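Handheld grippers cut demonstration time in Swanepoel study

A research group at Swanepoel has released results from a study on teaching robot arms to handle soft, easily crushed objects. The demonstrations were recorded by people using handheld grippers, with no robot present during collection.

The method was developed with Pleltley, which supplied the finger pads and the training software. An operator holds a gripper and performs the task by hand. A camera on the tool records each motion, and the footage is used to train a control policy that runs on a robot arm fitted with the same fingers.

For the latest round, the group moved out of the lab and into ordinary workplaces. Operators worked at office tables during business hours while other people went about their day in the same room. The group wanted backgrounds that change from one recording to the next, with different lighting, furniture and foot traffic.
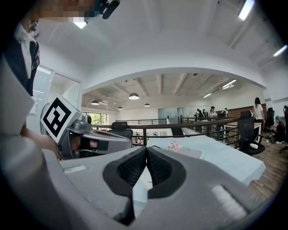
Results

The policy was tested on 14 soft objects that did not appear in the training recordings. It picked up and placed the object without dropping it in 90 percent of trials. A policy trained only on recordings from the lab scored lower, and most of its failures came when the test table was moved to a different room.

Collection took 4 days. The group's previous data set, made by steering a robot arm remotely, took 8 weeks and covered fewer objects.

Two-handed tasks remain a weak point. Black-and-white markers are used to work out where one gripper is relative to the other, and tracking suffers when a marker turns away from the camera or is covered by a sleeve. Thin items lying flat on a smooth surface also caused trouble, as the ribbed pads tend to push them along before closing.

Swanepoel plans to release the recordings in June under the name Stistine, along with drawings for the gripper. Faces will be blurred in the public version. A second round of collection at Unport will focus on folding and bagging.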